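Pavville Community Hall
Kitchen and Function Room Inspection: Checklist with Comments
Reference 3401
Period covered: July
Inspected by: Agnes Semple
Accompanied by: Gavin Tosh, Pringle Catering Services

Items are marked Satisfactory (S), Action Required (A) or Not Applicable (N/A). Comments are given where the inspector considered them necessary.
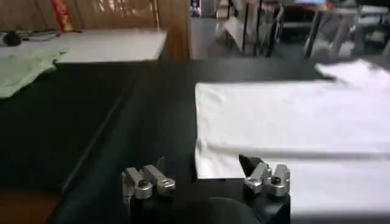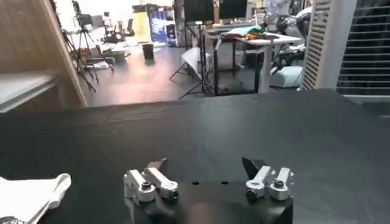 Black tabletop.

1. Access and exits
1.1 Main doors open fully and close without force: S
1.2 Rear exit clear on both sides: A
Comment: Stacked chairs were found within the marked area. They were moved during the inspection. The hirer for Saturday is to be reminded in writing of condition 9 of the letting agreement.
1.3 Exit signs lit: S

2. Floors and furniture
2.1 Floor covering secure at all thresholds: A
Comment: The strip between the kitchen and the passage has lifted at one end. Temporary tape is not accepted as a repair.
2.2 Folding tables lock in the open position: S
2.3 Chairs sound: A
Comment: Four chairs withdrawn from use and labelled. Mr Tosh has asked whether they may be repaired on site. The matter is referred to Angus Leckie.

3. Kitchen
3.1 Refrigerator temperature log kept daily: S
3.2 Hand-wash basin supplied with soap and paper towels: S
3.3 Extractor filters clean: A
Comment: Grease present on the filter nearest the cooker. Fendero to be asked to bring forward the next service visit.
3.4 Fire blanket in place and accessible: S
3.5 Gas shut-off valve labelled: S
Comment: Label renewed following the previous inspection.

4. Electrical
4.1 Portable appliances carry a current test label: A
Comment: The Riltel water boiler has no label. It is not to be used until tested.
4.2 Sockets and switches undamaged: S
4.3 Stage lighting circuit: N/A

5. First aid and records
5.1 First aid box complete: S
5.2 Accident book available: S
Comment: The book is held in the office. Jeanie Dunbar will provide a second copy for the kitchen.

Outstanding actions are to be reported to Tuncay Türkmen, Lettings Office, before the next booking is confirmed.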